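Course Handout 4: Collecting Demonstrations by Hand and by Remote Control

Votura Institute, Applied Automation Program
Issued Fri 3 October. Replaces the version handed out in January.

4.1 Purpose of this unit

In Unit 3 students wrote motion programs line by line. In this unit the robot is given a task by demonstration. A person carries out the task through the arm, the arm's positions and the wrist camera images are recorded together, and a policy is later trained on the recordings. The quality of the policy depends heavily on the quality of the demonstrations, and most of the grade for this unit is given for the recordings and the log that goes with them.

Students should have read the safety sheet for the Retivmont bench before the first session. Students who have not signed the sheet may observe but may not operate the arm.

4.2 Two ways of demonstrating

Hand guiding. The operator holds the arm near the wrist and moves it through the task while the motors only compensate for gravity. Joint positions are read directly from the arm. The method is quick to learn and gives the operator a good sense of contact forces. Its weakness is that the operator's hands and sleeves often enter the camera view, and a policy trained on such images may come to depend on them.

Remote control. The operator moves a leader arm, and the working arm follows. In this course the leader is the Zakemska handle set. The operator stands behind the marked line and does not touch the working arm during an episode. The camera view stays free of hands, and the recorded commands are the same kind of commands the policy will later send. Remote control takes longer to learn. Expect the first session to produce few usable episodes.

Both methods are used in Assignment 4. Hand guiding is used for Part A (reaching and placing without grasping) and remote control for Part B (grasping).

4.3 Definitions

Episode: one recorded attempt at the task, from the start pose to the end pose.

Start pose: the arm position from which every episode begins. It is stored in the bench software and may not be edited.

Reset: returning the objects to the table after an episode.

Action: the commanded position of each joint and of the gripper at one time step. Recording runs at 30 time steps per second.

Coverage: the range of object positions and orientations that appear across the whole set of episodes.

4.4 Conduct of an episode

Bring the arm to the start pose and wait until it is still. Start the recording, then begin to move. Approach the object from above at a steady speed and slow down over the last few centimeters. Align the fingers with the narrow side of the object before closing. Pause briefly after closing, lift, carry and release. Return to the start pose before stopping the recording.

Do not correct the position of an object by hand while recording is on. If the grasp slips, the operator may try once more within the same episode; such episodes are marked R in the log and kept. Episodes in which the arm strikes the table are marked X and left out of training.

An episode longer than 800 time steps is stopped by the software. This limit is seldom reached by a practiced operator.

4.5 Part B: picking toy vegetables

The task is to grasp one named item among several and lift it clear of the table. Items differ in shape, and each calls for its own finger alignment. Long items are taken across the body. The garlic is taken across the bulb and never by the neck.

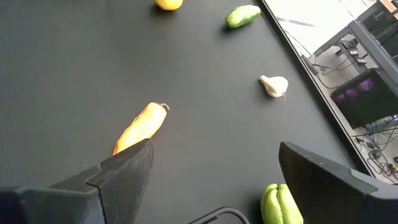
Figure 4.1. Wrist camera view with the yellow-orange pepper between the gripper fingers; garlic, cucumber, chayote and lemon also on the table.

Note how much of a nearby item the fingers can hide at close range. In Figure 4.1 the lower end of the pepper is behind the left fingertip, and the right finger covers part of the chayote. The operator should settle the alignment while the whole item is still in view — corrections made late in the approach are hard for a policy to reproduce.

Vary the layout at each reset. Turn the items as well as moving them, and let some lie near the edge of the working area. A set in which the pepper always points the same way has poor coverage, however smooth the individual episodes may be.

4.6 Reference set

The Saengthong set, available on the course drive, contains 1,111 episodes of the Part B task, of which 556 were recorded by remote control. It may be used for comparison in the report. It may not be merged with a group's own recordings.

4.7 To be handed in

The recordings from Parts A and B, in separate folders
The episode log, with R and X marks entered
A report of no more than two pages comparing the two methods

Groups share one grade for the recordings. Reports are written and graded individually.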